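This README goes with the Hullthorpe folding notes, a small set of records about folding plain colored paper on a big table. I took it over from an older folder and have rewritten most of it. The earlier version promised more than the notes can carry.

Maintainer: Wiebke Kasten

## What is in here

- `sheets/` holds the notes on paper: color, condition, where the first crease went.
- `folds/` holds the fold notes, written per sheet.
- `table/` covers the work surface and whatever was parked near it.
- `old/` is the previous README and its claims. Read it if you want to, but please don't cite it.

Green is the color that gets the attention. Orange paper turns up on the table too, and the old README took that to mean the notes "cover a range of colors." I wouldn't say that. A green sheet and an orange sheet are two colors, and the fold notes for orange are thin enough to skip.

## The table

Both the working table and the raised shelf behind it are covered in beige cardboard. The old text calls this "an ideal folding surface." I have my doubts. Cardboard is kind to the paper and it doesn't glare much, but it gives a little when you press a crease, and a crease pressed on something soft is a soft crease. If you compare these folds with ones made on glass or a hard desk, expect the hard desk to win.

The shelf is storage. Bottles in shrink wrap, spare green sheets and a laptop have all been put there, and none of it has anything to do with folding. The work goes on in front, by the window.

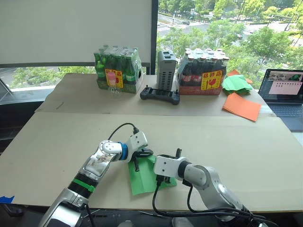
**Do I need special origami paper to repeat these folds?**

Any plain colored sheet that holds a crease will do. The old README recommended Pamach paper by name, and I found no side-by-side test behind that.

## Fold notes

Each entry in `folds/` uses the same short fields:

| Field | Meaning |
|---|---|
| `color` | plain word, no shade codes |
| `start` | flat, creased, or partly folded |
| `crease` | where the first visible crease runs |
| `edges` | even, off, or can't tell |
| `remark` | free text, often grumpy |

Use "can't tell" freely. A partly folded sheet seen from across the table can look like almost any shape, and the earlier notes are full of confident names ("kite base," "boat, step 2") for what may just be a sheet with a corner turned over. I have gone through nearly 700 of those old lines and changed most of the names to "partly folded."
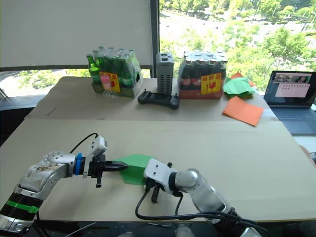
*Green sheet on the near table, partly folded, with a straight edge along the top.*

A straight edge tells you less than you'd hope. It may be the edge the paper came with, or it may be a fold. The Nazari checklist, which we used for a while, gave a point for every straight edge, so an untouched sheet scored very well. I dropped the checklist in October.

## Creases

The one thing I trust in these notes is the first crease. It is usually easy to see, it divides the sheet into panels, and it stays put when the paper opens back up. Whether it landed where the folder wanted it is a different matter. A line a little to one side of the middle could be a plan or a miss, and the notes rarely record the plan.

Please don't fill in `edges` from a crease alone. Somebody will want to, and I've done it myself.

Lighting matters too. One panel often looks darker than the other after a fold, and the old README read that as a second sheet underneath. Check for a ridge before you write down anything like that.
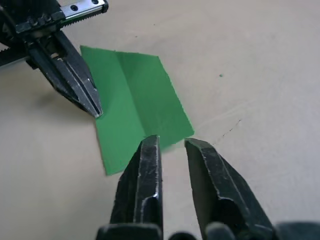 ## Known problems

- No paper weight is recorded anywhere. Thin and thick sheets are mixed together under "plain."
- The word "finished" appears in `old/` without a definition. I have removed it from the current notes.
- Sheet size was never measured. Don't guess it from the bottles.
- The Skestalau folding guide is mentioned in several remarks, but the copy we had is missing its step drawings, so I can't say which model anyone had in mind.

## Use and changes

Fine for looking at how a plain sheet behaves between flat and folded. I would not use it to judge folding skill, to pick a paper, or to teach a model from start to end.

Corrections go in `remark` first, with your initials. If you want to bring back a fold name I took out, say what you saw on the sheet that supports it.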